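Line Item

The quote from Menda came in at lunch and I ate my sandwich over it. Five pages. Page one was a picture of a sunrise.

Budget was due to Trerkell by end of day. Had been due, really, since the week before, but head office had given everyone the extension and then everyone had used it, all of it, right down to the last afternoon. November 2024. Rain on the skylights. The heater in the planning office smelling of dust.

I had three columns. Need, Want, Don't Ask.

Need: second gripper. Spare cable dress pack. New bin, maybe.

Want: the whole second cell. Arm, controller, guarding, install. Menda's number, with the sunrise.

Don't Ask was blank but I kept it there for the feeling.

Scrolled down to consumables. Gripper fingers, set of 13. Why 13. Who sells anything in 13s. I wrote it on the pad and circled it and meant to ring them and didn't.

My boss put her head in. Are you done.

Nearly.

Nearly like this morning nearly?

Nearer than that.

She had her coat on already. She said Bergeron were cheaper and I said Bergeron were cheaper last year too and remember. She remembered. Forty emails about a flange. She said well, put both in, let them choose, and I said if you let them choose they choose neither, they choose a nice round nothing and a note about revisiting in January. She looked at the ceiling for a bit. Then she said go down and look at it before you write anything. You always write better when you've looked at it.

So down I went. Laptop under one arm. The stairs by the returns dock, because the lift was doing its thing.

Returns is the bit of the business no one puts in the brochure. Slippers, pouches, toys, whatever people bought and thought better of. All in together, and all of it has to come out again one at a time, and the arm is meant to do that. The pilot was meant to run for one season. We were well past one season.

I leaned on the rail and watched. Thirty picks, I told myself, then go back up.
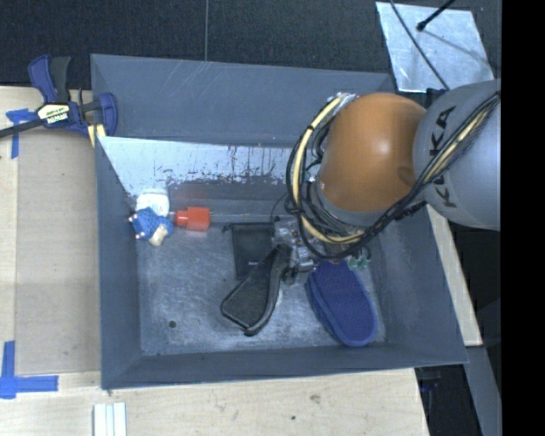
The test bin at the returns cell, arm down among the odds and ends.

I lost track somewhere in the teens. It does that to you. The hoses swing and you start breathing with them.

The thing is I'd come down wanting to be convinced. Either way. I wanted it to be so good I could type the big number with a straight face, or so hopeless I could delete the row and go home. And it was just working. The way my dad worked, not fast, not looking up. The inside of the bin was scratched to pieces, the grey worn off down the walls, and I thought, that's honest wear, that, and then I thought, that's also $3385 plus freight, and I opened the laptop on top of the safety cabinet and moved the new bin from Need to Want. Then back to Need.

The night tech came past with his thermos. Asked if they were getting a second one.

I said I was working on it.

He said tell them it wants better light. I said was light in the quote. He said how would I know, mate, I've never seen the quote. Fair enough. I looked. Light was not in the quote. Five pages and a sunrise and no light.

I made a row for it. Lighting, cell one. Then I sat there with the cursor going in the cost box. Guessed. Deleted the guess. Put the guess back with a bit on top.

Trerkell rang while I was still standing there. Not a person, the reminder line, the recorded voice. Your submision window closes at six. Press one to confirm you've understood. I pressed one. I hadn't, really.

Seventeen minutes. I did it all on top of that cabinet. Menda in full, Bergeron as the alternate, gripper, cables, bin, light. The colour coding went wrong and the whole Want column came up green, which means approved, which it wasnt. No time to fix it. There was a box at the bottom marked Justification, 30 words maximum. I'd drafted something upstairs with throughput in it, and labour hours, and a sentence about the Lestia site that I'd pinched from last year's.

Took it all out. Wrote: Went down and looked. It needs a light and it needs another one beside it. Please don't say January.

Counted the words twice. Hit send. Behind me the arm was going back in.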